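Foro de trabajo y taller > Automatización en la empresa

Han puesto un brazo con pinza en nuestra mesa de preparación. ¿Qué pasa con los puestos?

Olow_kits

Buenas. Trabajo en Harahap, una empresa pequeña que prepara surtidos por encargo: piezas de plástico, aros, tubos y algún snack en los lotes promocionales. Somos 22 en planta. Hasta ahora cada persona llenaba sus bandejas a mano y al final del turno firmaba la hoja. En marzo la empresa instaló una pinza robotizada en una de las mesas y quiere poner otra antes del verano.

El trabajo de esa mesa es sencillo de explicar. Se coge cada pieza y se deja en el compartimento que le toca de la bandeja.

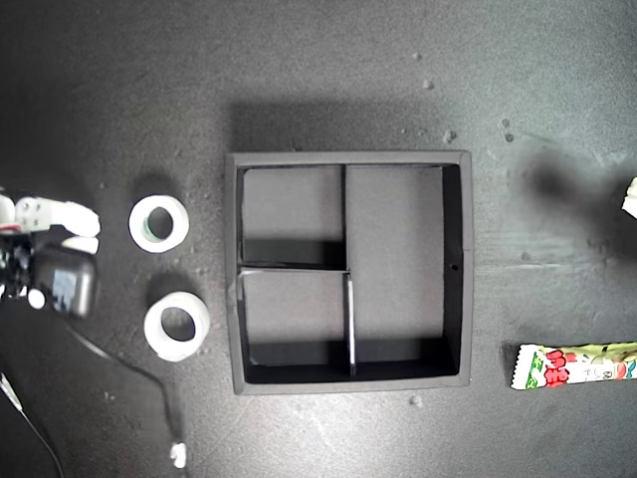

La mesa de la pinza, con la bandeja de tres compartimentos y dos aros blancos al lado.

La empresa dice que no va a despedir a nadie y que los que estábamos en esa mesa pasamos a "supervisión de célula". En la práctica dejo las piezas en la mesa, miro, paro cuando algo se tuerce y apunto la incidencia. Me han cambiado el turno a las seis de la mañana y he perdido la prima por bandeja, que era una parte del sueldo que se notaba. El objetivo de la mesa es de 500 bandejas por turno y ahora las incidencias van a mi nombre, aunque el fallo sea de la pinza.

Quería saber si a alguien le ha pasado algo parecido, si la prima se puede reclamar y si esto de supervisar es un puesto de verdad o una forma de tenernos ahí hasta que ya no hagamos falta. También me interesa qué formación habéis pedido.

mesa4_sorkden

Lo de la prima míralo en tu contrato y en el convenio. Si está por escrito, no te la pueden quitar porque sí. Si era costumbre, depende. Habla con el sindicato.

De lo otro no te preocupes tanto, en mi trabajo también decían que venían los robots y seguimos todos.

Bakico

Llevo dos años en una célula parecida, antes estuve nueve llenando cajas a mano. Te cuento lo que cambió en mi caso, por partes.

El trabajo físico baja mucho. Yo tenía la muñeca mal y mejoré. A cambio pasas el turno mirando y eso cansa de otra manera. Pedimos rotar cada dos horas entre la célula y el embalaje y lo conseguimos al segundo intento.

Las incidencias son lo más importante de tu mensaje. No firmes un parte con tu nombre si la causa es la máquina. Nosotros pedimos dos casillas separadas, una para error de colocación de la persona y otra para fallo de agarre. Las piezas huecas son las que más partes nos daban.
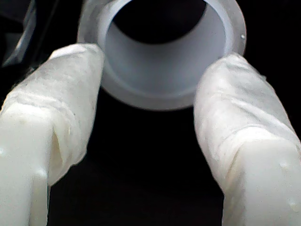 Con los tubos la posición de entrada lo es casi todo. Si la pieza queda girada, los dedos la cogen por el reborde o la empujan. Eso lo aprendimos los operarios antes que ingeniería, y conviene que conste, porque luego se convierte en una instrucción de trabajo y nadie recuerda de quién salió. Lleva una libreta con la pieza, la hora y lo que viste.

El mantenimiento básico también acaba cayendo en quien está en la mesa. En la nuestra revisamos el recubrimiento de los dedos al empezar el turno y cada 1.000 ciclos, y a los 3.000 se cambia. Si te lo encargan, que figure como tarea tuya y con su tiempo, que no salga del descanso.
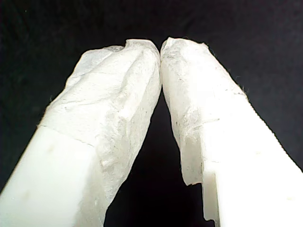

Dedos cerrados, sin pieza. El recubrimiento tiene arrugas y en la punta derecha asoman fibras.

Para nosotros unas fibras sueltas ya son motivo de aviso, aunque siga agarrando. Pregunta cuál es el criterio en tu planta y pídelo por escrito.

De formación te diría que pidas parada y rearme seguro, cambio de recubrimiento y lectura de alarmas, como mínimo. Si además te enseñan a corregir una posición, mejor, porque con eso en nuestra planta se sube de categoría. A mí me costó siete meses que me lo reconocieran en la nómina. 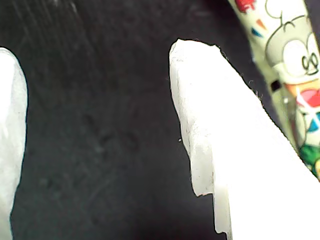
Otra cosa son los envases impresos que van en los lotes promocionales. Pregunta si los va a coger la pinza o si siguen a mano. En mi planta se quedaron a mano y de ahí salieron dos puestos que en el plan inicial no estaban. Si en la tuya todavía no está decidido, es buen momento para hablarlo.

En cuanto a si es un puesto de verdad, depende de que tenga nombre, categoría y tareas escritas. El mío no lo tuvo hasta el segundo año.

Olow_kits

Gracias a los dos. He mirado el contrato y la prima viene en un anexo, así que voy a reclamarla. Lo de las dos casillas lo planteo en la próxima reunión. Los envases de momento no nos han dicho nada, preguntaré.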